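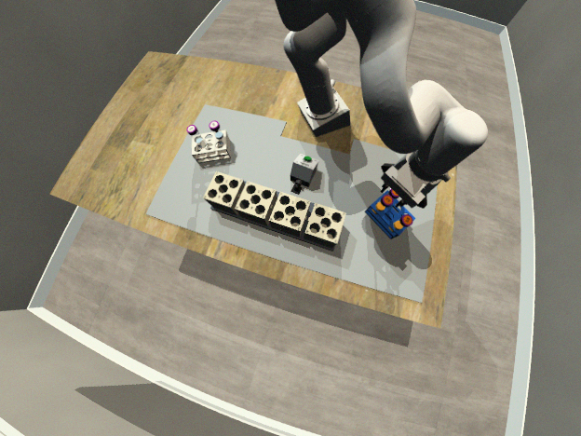

CLUBS AND COMPETITIONS

Vials, racks and a lot of tea: an evening with the Clulbridge robotics club

2025-09-17

I'd been meaning to get over to Clulbridge since April, when somebody on a bus told me the college there had a robotics club that mostly worked on moving little tubes about. (I know. I was sold straight away.) So I went, I was handed a mug, and I sat down between two of the students who are building this year's entry for the Grulleo, the student competition for lab automation. They asked me to leave names out, so one is the coder and the other is the worrier, which were their own suggestions.

The first surprise was that the whole job lives on a screen for now. The table, the arm, the racks, even the wooden floor are all simulated, and the coder had it open the entire time we talked. The gripper was over the blue rack with the orange vials in it, and there it stayed while we chatted.

"We spend ages on that rack," she told me. "It's turned at an angle, so you can't just come at it square on. You've got three caps quite close together and a gripper that's a lot chunkier than they are."

The worrier leaned over. "I wanted it straight. I asked for it straight. But the Grulleo rules let the judges turn the racks however they like, so there's no point practising on tidy ones."

I asked what the four cream blocks in the middle were for, as they looked to me like giant dominoes, all fives. That got a laugh! They're the holders, and the vials are meant to end up in them. Five holes a block, set out just like the dots on a dice. "Corners are all right," said the coder. "The middle one is horrible once you've filled the others. So we fill the middle first, and it took us far too long to think of that."

And the purple caps over by the small white rack?

"Second round," she said. "Different cap, different rack, same arm. We've hardly touched it."

The software they use is called Gaber, and the club has had it for a couple of years. It lets them run the same task over and over with everything nudged slightly each time. The log on the evening I visited stood at 3,712 attempts, and they're hoping to have nearly 5,000 before they send anything in. I asked whether anyone watches them all. "He does," said the coder. The worrier said he only watches the bad ones, and then admitted there had been 41 bad ones that week and he'd made notes on every single one.

What sort of bad? "Mostly it comes down a bit to one side and touches a cap it wasn't after," he said. "Or the wrist turns the long way round, and you sit there thinking, why, why would you do that? It's got all those joints and it picks the silly way."

Neither of them came to this through engineering, by the way. She was doing biology and got fed up with pipetting. He does maths and joined for the biscuits (his words), then found he liked the part where you work out why something went wrong. They had a falling-out over shadows in the spring, would you believe. She wanted them left in and he thought they slowed everything down. She won, and the arm's shadow now goes right across the mat next to the little grey box with the green button.

I had a go before I left. They let me drive with the keyboard and I sent the gripper cheerfully into the table, which the worrier wrote down.

The team's entry is going in under the name Prornusov, and they wouldn't tell me where that came from, only that it was late and there was a vote. They still have the second round to build and a short report to write that neither of them wants to start. New members are welcome on club nights, and you don't need to have coded before. Bring your own mug if you're fussy, because the one I had was missing its handle.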